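Phone case

By Elsa Bråten
8/27/22

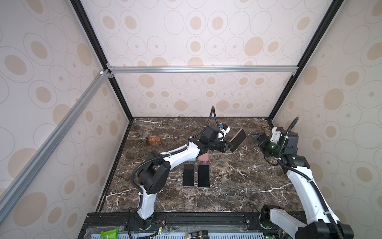

Household Objects Section, Vavgate Reference

A phone case is a removable cover fitted to a mobile phone. It protects the body of the phone from scratches and drops, changes how the phone feels in the hand, and gives the owner a choice of color. Most cases cover the back and the four sides and leave the screen open. A case in the narrow sense is made to the shape of one phone model, with openings for the camera, the charging port and the speaker. Pouches, sleeves and waterproof bags are sometimes sold under the same name and are treated briefly at the end of this article.

Terms

The words "case" and "cover" are used for the same thing in most shops. "Shell" usually means a hard case that clips over the back. "Skin" is less settled. It may mean a thin soft case or an adhesive film with no sides at all, and buyers should look at the listing to see which is meant. A "bumper" is a ring that fits around the edge and leaves both the screen and the back uncovered.

The raised border at the front of a case is called the lip. The ring or ridge around the camera opening has no common name - sellers write "camera guard," "camera lip" or "raised bezel."

Parts

A one-piece case consists of a back panel and a side wall. The side wall grips the phone and ends in the lip, which stands slightly higher than the glass. On a phone with a dark screen and a colored case, the lip and side wall show from the front as a thin line of color, and with the phone face-up this may be all of the case that can be seen. Two phones laid side by side with pinkish edges around black screens look nearly the same from above, and their owners may have to turn them over or wake them to tell them apart.

The back panel is flat on plain cases. It may also carry a ring, a stand, a card slot, a strap anchor or a magnet. Flat-backed cases lie steady on a table and slide more easily into a pocket. They also offer less to hold on to, and makers sometimes add a fine texture for that purpose.

Buttons are handled in two ways. The case may have a molded bump that presses on the real button underneath, or a slot that leaves the button exposed. Molded bumps keep dust out but can be stiff when new. Slots make the buttons easy to press, though a button set deep in a thick wall can be hard to find by touch.

Materials

Silicone rubber is soft and has a slightly dry feel. It grips well on smooth surfaces, including polished stone, glass and laminate. It picks up lint in pockets, and thin silicone can stretch at the corners with long use until it no longer sits tight.

Thermoplastic polyurethane, usually shortened to TPU, is firmer than silicone and still bends enough to be pulled over the phone. It is the common material for clear cases. Clear TPU yellows with age, from exposure to light, heat and skin oils. Cleaning removes surface dirt but does not bring back the original color.

Polycarbonate is a hard plastic used for shells. It holds printed patterns well and keeps its shape. It can crack at the corners, and a cracked corner is generally a reason to replace the whole case.

Leather and imitation leather are used for folding cases with a front flap. Real leather darkens where it is handled. Imitation leather tends to peel along the fold.

Many cases combine two materials, such as a hard back with a soft edge. A case made in two separate layers protects better than a single layer of the same thickness in most falls, but it is bulkier and takes longer to remove.

Color

Black and clear are the standard choices and are made for nearly every phone. Pink has been a steady third in many shop ranges, sold under names such as blush, rose, rose gold, dusty pink and sand pink. These names are not standardized. A rose-pink case from one maker can be browner or brighter than a rose-pink case from another, and the same case will look different under warm and cool lamps.

The Jodach catalog for June listed 12 pinks in one line of plain cases, of which 4 were matte. Grestetti, a smaller maker, sells a single shade it calls "inner shell" and has kept it unchanged through three redesigns.

Light-colored cases show dye transfer. Dark denim is the usual cause and leaves a blue or gray cast along the edges. Transfer is harder to remove from silicone and TPU than from hard plastic. Black cases hide dye but show dust and the pale marks left by hand cream.

A colored case is also a practical help in finding a phone. A black phone on a dark brown table is easy to overlook, more so if the tabletop has a busy pattern such as marble veining. A pink or yellow case stands out on the same surface. The effect is weaker with the phone lying face-up, as only the rim of the case shows.

Fit

A case must match the model of the phone. Two phones with the same screen size may differ in thickness, in corner curve and in the position of the camera. A case for a close relative of the right phone may go on with some force and still block a microphone or press a button continuously. Signs of a poor fit include a corner that lifts, a shadow in one side of flash photos, and muffled sound on calls.

Severyn Nazarenko, who repairs phones at a counter in Hrytsenko market, advises putting the case on camera end first and then pressing the remaining corners down in turn. For removal he starts at a corner beside the charging port. Pulling from the middle of a long side bends a hard shell where it is weakest.

Screen protectors add another variable. A protector that runs to the very edge of the glass can be lifted by a tight case, leaving air along the border. Protectors sold as "case friendly" are cut a little smaller to avoid this.

Protection

Cases are good at preventing scratches to the back and sides. Their value in a fall depends on where the phone lands. A corner landing is taken up partly by the case wall, and soft or hollow corners reduce the shock. A flat landing on the screen depends on the lip. With a low lip, a small stone or an uneven floor can still reach the glass.

Placing a phone face-up on a table keeps the screen off grit and crumbs, and the camera side rests on the case. Placing it face-down relies on the lip and hides incoming messages. Both habits are common. Stacking phones is not recommended without cases, and even with cases the camera ridge of the upper phone may rest directly on the lower screen.

Ordinary cases do not protect against liquid. A small bottle tipped over near a phone can send its contents under the edge of the case, where they may stay after the outside has been wiped. In that event the case should come off and both parts should be dried separately.

Cleaning

Silicone and plastic cases can be washed in warm water with a few drops of dish soap once the phone has been taken out. A soft toothbrush reaches the corners and the camera opening. The case should be fully dry before it goes back on. Grit trapped inside a hard case will rub the finish of the phone, and the inside deserves as much attention as the outside.

Alcohol wipes are safe for most hard plastic but can dull printed designs. Bleach should not be used on colored silicone. Leather is wiped with a barely damp cloth and left to dry away from heaters.

Sale and storage

Plain cases are cheap to make and are stocked in large numbers. Trade seller Lukian Harasym of Hrytsenko gives his own stock as almost 3,000 pieces, sorted first by phone model and then by color. Leftover stock for old models is hard to sell, and much of it is discarded.

At home, spare cases keep best flat and out of sunlight. Clear and brightly colored plastic should not be stored pressed together for long periods, as color can pass from one to the other.

Related items

A pouch holds the whole phone and must be opened for use. A waterproof bag has a sealed top and a clear window. A card wallet that sticks to the back of a case is counted as an accessory. Adhesive films change the color of a phone without adding much thickness and give little help in a fall.

Comments

Maksym Yurchenko
The part about clear cases yellowing should be higher up. I bought one for my mother and it looked like weak tea by the next summer.

pinkcase_owner
We have matching ones in our house and I put a sticker inside the charging port end of mine. You can see it without picking the phone up.

Myroslav Zhuravel
Is there anything that works on denim marks? Dish soap did nothing on my silicone one.

Elsa Bråten
Myroslav, baking soda paste takes off a little if the mark is new. Try it on the inside first. I have not found anything for old marks.

Myroslav Zhuravel
Thanks, will try it tonight.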